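Tirnden Building, second floor workroom
Walk-through checklist with my comments
Date: 2018-07-11
Checked by: Finbarr Mac Mathúna
Copy to: Gheorghița Zamfir

Gheorghița, same form as last time, but you asked for fewer ticks and more talking, so I've let myself go a bit. Anything marked FIX is for us. Anything marked WATCH can wait until the October round.

1. Door and exit route
OK. Door opens all the way and closes by itself. The exit sign is lit. There were three flattened cartons leaning in the hallway when I got there and I carried them down myself (you're welcome!).

2. Fire extinguisher
OK. Tag number 2882, needle in the green, pin in place. The bracket has a little wobble to it — I snugged up the top screw with my pocket driver and it feels fine now.

3. Lights
WATCH. One tube by the window flickers for a minute after you switch it on and then settles down. I'd swap it when somebody has the ladder out anyway.

4. Floor
FIX. The mat by the sink is curling at one corner and I caught my toe on it, twice, which is embarrassing when you're the one doing the safety check. Multine has the flat rubber kind with the beveled edge. Let's get one of those.

5. Outlets and power strips
OK with a comment. The Ionescu strip under the window bench is fine, no heat marks, switch works. It had a second strip plugged into it, though, and I unplugged that one and left it on the bench with a note. Please don't let it creep back.

6. Worktable, paper and tape 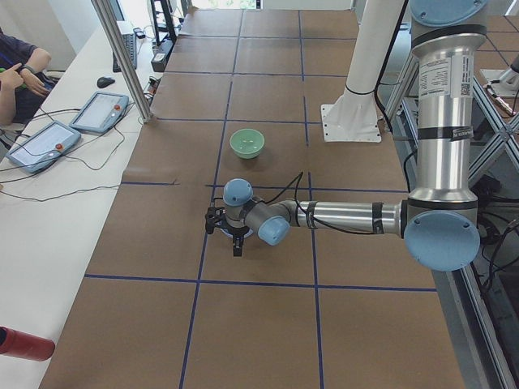 Table coverings are the thing I get fussy about, because a loose edge grabs a sleeve and then whatever is on the table goes with it. I went all the way around this one pressing with my thumb. The blue tape is down on the lines I tried, long ones and cross ones both. The brown paper has some light creases, nothing I'd replace it for, but I'd like a strip of tape where it overlaps the white side table, and please do that one first. The little green bowl sitting by itself in one of the squares is no trouble where it is. Just keep bowls and cups off the outside squares, same rule as always. FIX for the overlap, OK for the rest.

7. Shelving
OK. Heavy stuff is on the bottom, finally! The wall anchors are tight. Top shelf had a box of Jateo paper towels hanging over the front by a hand's width, so I pushed it back.

8. First aid kit
FIX. Plenty of bandages, but the eye wash is past its date and the small scissors have walked off again. I'm tempted to tie the next pair to the box.

9. Storage closet
WATCH. Room 114 key sticks. You have to lift the handle while you turn it, and I don't love that for a closet with the spill kit in it. A squirt of graphite might do it.

Call me on extension 231 if any of this is unclear. I'll bring the eye wash over myself, but the mat order has to come from you.

Finbarr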